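Search products, parts, manuals
Search
Home > Hand-held grippers > Parallel > Skeller P2
Tagged: hand-held gripper, finger pads, spares, setup, utensils

Skeller P2 hand-held parallel gripper – setup, pads and upkeep

Part no. 2055-P. Sold singly or as a left/right pair. Ships from Dosmont.

Two-finger parallel gripper for hand-held demonstration work. Black plate body, trigger in the handle, camera mount on top. Same finger geometry as the Skeller arm-mount version so what you record by hand carries over. Price for one unit, pads fitted: $394. Pair price on request, ask for the Zamerum bundle if you also need the charging dock.

This page used to be two pages (product + service notes). Merged in March. Some of the old links go to the top now, sorry, scroll down.

What's in the box

Gripper body, assembled
One set of finger pads, fitted
Spare pad set, adhesive backed
Hex key, short arm
Trigger spring, spare
Lens cloth
Setup card (the card still shows the old trigger, ignore that part)

First setup

Take the transit clip out before you touch the trigger. If you squeeze with the clip in you'll bend the link and we don't cover it.

Close the fingers all the way by hand, slowly. Look at the gap from the tip side. Pads should meet flat along the whole length. If they touch at the tips first and there's daylight at the back, loosen the left finger screw a quarter turn, close on the flat part of the setup card, tighten while closed. Check again. Right finger is factory set, leave it alone.

Then camera. Lens cap off, mount screw snug, tilt mark on the line. Both fingertips need to be in view with the fingers open and closed. If you only see one tip the camera has been knocked sideways in the box – loosen, center, retighten.

Last, zero the width reading. Fingers shut, hold the side button until the light goes steady. Open fully, tap once. Done. Do this every time you change pads, even if the new ones look the same thickness. They arent always.

Checking the grip on thin stuff

Blocks and cups tell you almost nothing about pad alignment. Use kitchen utensils. Thin, smooth, different handle shapes, and you've got them in a drawer already. Plastic, steel and wood if you can, lay them out with a bit of space between them and go down the row. A soft surface is harder than a table – the item sinks and you have to get the tips down beside it without dragging the fabric. Do both.
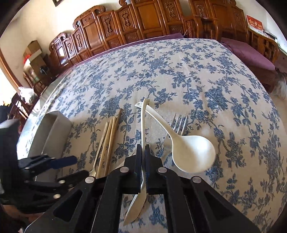

Grip, lift a couple of inches, hold, tilt the tool to each side, put it back. Handle should stay put between the pads. If it pivots, pads aren't meeting flat, go back to the finger screw. If it slides straight down, pads are dirty or glazed, see below. If it pops out toward the tips you're gripping too far forward, get the item deeper in.

Chopsticks one at a time first, then both together. Steel spoons are the ones that show up a worn pad soonest. Don't crank the trigger harder to make up for it, extra squeeze just flexes the fingers and you end up holding on the tips.

If you run a pair, check the left and right units on the same items. A difference between hands is nearly always pads from different batches. Change both.

Pads

Blue is the standard pad, narrow strip, medium soft. Good for most household items. There's a gray one that is softer and wears out faster, mostly for glass. Don't mix colors on one gripper, the width reading goes off and it pulls to one side.

Cleaning: damp cloth, drop of dish soap, wipe, dry with something that doesn't shed. No alcohol on the blue pads, it makes them shiny and then they slip. Lint off bedding and couch covers builds up faster than you'd think, so if you're working on fabric wipe them at every break.

Changing: peel from the back end toward the tip. Scrape any leftover adhesive with a fingernail or plastic card, no blades on the finger face. New strip goes on tip end first, line it up with the edge, press down hard and leave it closed on a folded cloth overnight. Then zero the width again (see above).

Pad set, blue: $14
Pad set, gray: $14
Trigger spring: $11

Screws and plates

The plates are held by cap screws and they do back out with use, mainly on the outer plates. Go over them with the hex key before a long session. Snug only. If one keeps working loose take it out, clean the thread, one small drop of medium threadlocker, back in, leave overnight.

If you hear a click when closing it's usually the left finger housing. Screw loose or grit in the slide. Brush it out dry. No oil in the slide, ever, oil plus pocket fluff makes a paste and then it's a full strip down. Dry lube is fine, the Hoani stick is what we use on the bench, very thin.

Plate bent after a drop – send it in. Don't try to straighten it in a vise, you'll never get the fingers parralel again.

Lens

Wide lens, picks up fingerprints badly. Use the cloth, not your shirt. Dark rim in the corners of the picture is normal with this lens, not a fault, please stop returning them for it. Glare from a bright doorway or window can wash out one side, turn so the light is behind you or pull a curtain. Lock exposure if your recording app lets you.

Trigger feels heavy

Spring seated wrong, or cable kinked where it enters the handle. Open the handle cover, look at the spring hook, it should sit in the rear notch. Front notch is for shipping. If the cable has a kink, replace, don't bend it back.

Trigger doesn't return – spring's gone. Fit the spare from the box and order another.

Service

Bench service at Dosmont: strip, clean, new pads, new spring, finger alignment, camera recentered. Send the gripper with the transit clip in and the pads on, even old ones, we look at the wear to see what's out of line. Take your own straps and mounts off first. Put a note in saying what it's doing wrong. "Broken" is not a note.

Orders before 2 p.m. go out same day if it's in stock. Pads are always in stock, gray ones mostly.

Get new parts and service notes by email. Enter your address to subscribe

We use cookies to keep your cart and remember your region. Accept / Manage settings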